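Why Does a Napkin Tear Straight One Way and Wiggly the Other?

Quick one today, kids. Grab a paper napkin. Just one, ok, the cafe people need the rest!

First, what is it made of? Tiny threads called fibers. Way too small to see one by one. Most come from trees. They get mashed up with water into a soupy mush, then the mush is spread out thin on a moving screen and dried. Done. Paper.

Now the good part. Because the screen is moving fast, lots of the fibers line up the same way, like logs floating down a river. That lineup has a name, the grain.

Try it at a counter or table:

1. Take one napkin out of the box and open it up if its folded.

2. Hold it by the two short ends and pull it flat. Gently! Look how thin it is. A bit of light can get through.

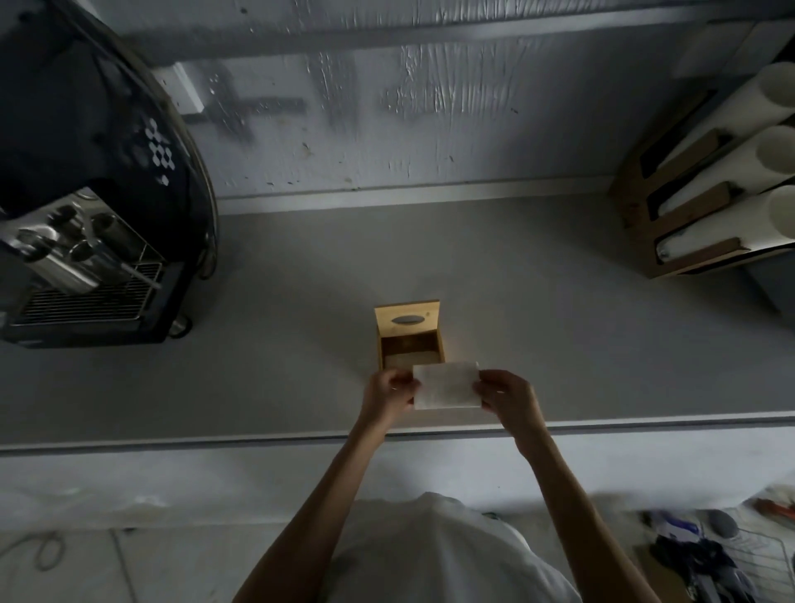
3. Tear it from one side. Slow. Then turn it and tear the other way.

One tear probaly went nice and straight. The other went all over the place. Straight tear = you went along the grain. Wiggly tear = you went across it, and the rip had to find a way around all those fibers.

Didn't work? Try another brand. Some napkins have bumps pressed in, and bumps mess up the tear.

Ruwan Sultana's class in Nirkthorpe did this with 233 napkins. Big mess. Great chart though.

Words to know

Fiber: a tiny thread.
Grain: the way most of the fibers point.
Pulp: the soupy mush before it gets to be paper.

More to try: newspaper, paper towel, a brown bag. Which one tears straightest? Write it down and ask a grown-up to send it in to Malsha Cassim at the Fondeswood kids page.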